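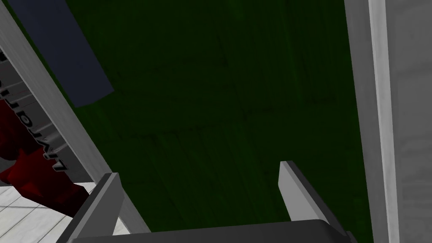
Before you fit the Jestley drawer lock, clean the drawer front and let it dry fully. The adhesive pad holds on flat, smooth faces. A dark green front with faint grain lines and thin seams can be used, but keep the pad clear of the seams. Do not fit the lock over a handle or a curved edge.

Support > Cabinet Hardware > Drawer Locks > Fitting

Print this page | E-mail this page

3. Fitting the lock

1. Close the drawer and hold the lock body against the cabinet side.
2. Mark the top corners in pencil.
3. Peel the film from the pad and press the lock on firmly.
4. Leave the lock for five hours before you use it.
5. Slide the catch into the body until it clicks.

Note: Locks for wide drawers (part 1265) have two pads. Fit the left pad first.

CAUTION: Do not hang bags or tools from the lock. Keep the spare key out of reach of children.

3.1 Placing the cabinet

Stand the cabinet on a level floor. If it rocks, turn the feet until all of them touch the floor. Leave enough space in front to open each drawer fully.
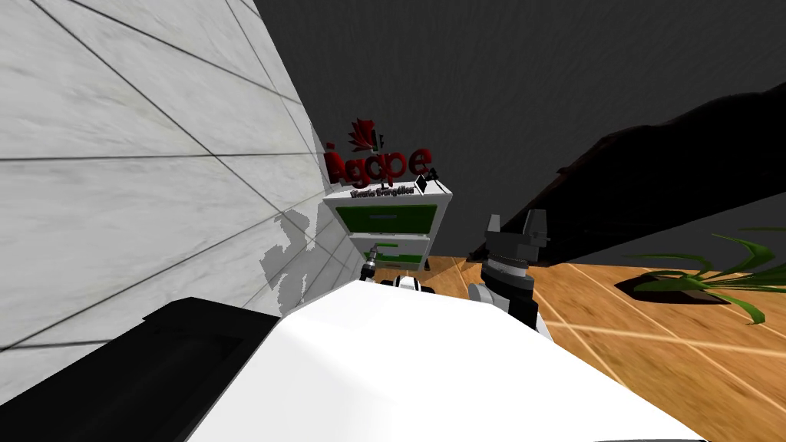 Fig. 2. White cabinet with green-fronted drawers, placed against a tiled wall.

Load the bottom drawer first. Open one drawer at a time.

Comments

Otis Montoya: Does part 2330 fit the older Grarkow cabinets? The catch on mine sits too low.

Lanying Lü: Mine did, with the short catch. Step 2 is easier with masking tape.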